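Log the boring parts

Most teams I talk to that do robot learning have a planner they are proud of and a logger they wrote in an afternoon. I think they have the effort the wrong way around.

At Potero we spent a spring tuning the policy for a laundry task. Success went up and down by the week, and we argued about the loss function. Then Châu Khúc lined up the timestamps for 100 episodes and found that the left wrist stream lagged the joint states by 186 milliseconds in some of them. The policy was learning from pictures of where the arm used to be. No planner fixes that. 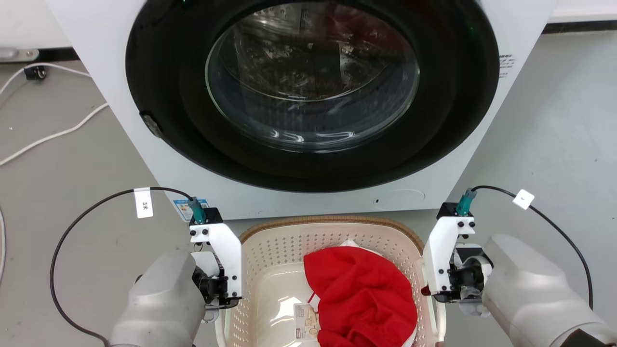 Laundry is a hard case for this kind of error. Cloth has no fixed shape, so the controller leans on the camera far more than it would with a box or a bottle. A shiny glass door gives the depth estimate trouble as well. If the clocks disagree on top of that, you can't tell a perception fault from a control fault, and you end up guessing.

We now run Flevow, a small checker we wrote in-house, before any episode goes into training. It compares clocks, looks for dropped frames and refuses the file if either is off. It threw out 856 episodes in its first month – painful, but the next training run was the first one I trusted.

The checker took two people less than a month. I would fund that work before another planner.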